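El Pevar pide cautela tras el anuncio de reforma del estadio Pronholm

24 de julio de 2024. La Asociación de Abonados del Pevar recibe con reservas el plan del club para ampliar su campo en 1501 localidades. Es la tercera promesa de este tipo y las dos anteriores se quedaron en la maqueta.

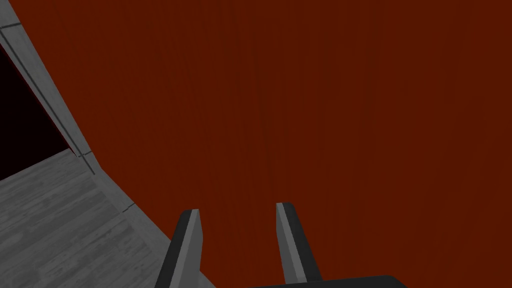
El club habla de 740 asientos listos en noviembre, pero no ha presentado licencia ni presupuesto. «Nos piden 27 euros más por abono a cambio de un dibujo», señala Heloísa Prado, portavoz de la asociación.

Tampoco convence el fichaje de Urho Koskela, delantero procedente del Skaswood, con el que la directiva justifica la subida.

Contacto: prensa de la Asociación de Abonados del Pevar.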